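3.2 Work surface, container and garments

The folding station was set up in a carpeted room at the Ellirton site and kept in the same arrangement throughout November. It consisted of a single light wooden table with rounded corners, a woven basket placed towards the left side, and the garment to be handled. Earlier work on domestic laundry (Onu and Sang) used a padded surface, which held the cloth in place but also hid small differences in how it was laid down. A bare tabletop was preferred for the present study.
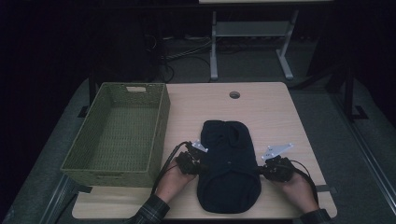

Garments were drawn from a pool of 23 items lent by households in Wurville. Knitted pieces made up the larger share. They were chosen for the way they behave on a smooth surface: a knit will stretch when lifted by one edge, and it seldom returns to the same outline when it is set down again. Woven shirts and tea towels were included for comparison and are treated separately in Section 5.

The basket remained on the table while folding took place. Participants were free to move it within reach, and no mark was made to show where it should stand. Stubbs argued that a fixed position would make the trials easier to compare. The authors accept the point, but people at home do not keep their baskets in a fixed position, and the aim was to study ordinary tidying.

Between garments the surface was cleared and checked for lint – dark wool in particular leaves fibres that are hard to see under low light – and wiped with a dry cloth where needed. No polish or spray was used.
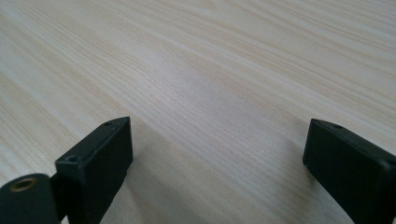 The colour of the table was also considered. A pale surface gives good contrast with navy, green and charcoal cloth, and the edge of a sleeve or hem can be followed without difficulty. Contrast was poorer for cream and oatmeal knits, and 2 of these were withdrawn after the pilot. The grain of the wood did not affect the coding of garment outlines.

Each fold was coded by hand using the Bellini scheme, which records the order of folds, the final outline and any correction made by the participant. Coding was carried out by Katene and Dunstan, who worked separately and met to settle differences. Most disagreements concerned bunched cloth, where one coder saw a deliberate fold and the other a crease left from lifting. 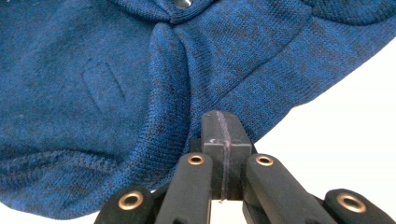
Section 3.2 – 500 words – 2 min read

Figure 3. Heathered blue knit, loosely bunched, with soft folds across the cloth.

Marled and heathered yarns required particular care. In cloth of this kind the darker flecks can be mistaken for shadow, and a shallow crease may be missed altogether. Coders were therefore asked to follow the rows of stitches across a suspected fold before recording it. Where the rows continued without a break, the feature was entered as a crease; where they turned under, it was entered as a fold.

Ribbed sections were recorded under a separate heading. Cuffs and hems are thicker than the body of a sweater and tend to spring open once released, so that a sleeve folded neatly across the front may shift before the next step begins. The Sumon guide treats such movement as an error by the person folding. It is recorded in the present study as a property of the garment, and the results in Section 4 are reported on that basis.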